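About Brandia

Brandia looks after bathrooms in serviced flats and small guest houses in Bratow. Roman Sadowski started the firm with 2 cleaners and one van. There are 8 of us now, and we have 216 bathrooms on our books.

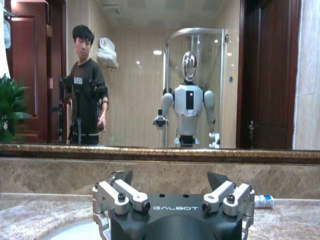 Stone needs more care than most surfaces in a bathroom. Vinegar and limescale sprays dull the polish, so we keep them off it and use a neutral soap and a soft cloth. On a brown and cream marble counter with a basin set into it, we move any tubes or bottles first, wipe the top, then do the marble behind it up to the mirror. The mirror gets its own cloth.

Taps are dried by hand at the end of each visit. Owners get a short note the same afternoon if a seal is coming away or a drain is slow.

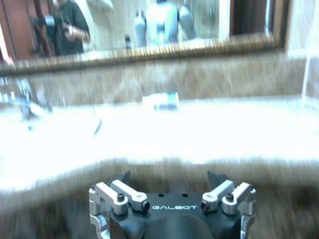
Do I need to be in when you come?
Most owners leave a key at our office, where it is kept in a locked cabinet under a number and without an address. Guests are told the time of the visit the evening before.

Our office is at Prustico House, Unit 907, and is open from 8 in the morning.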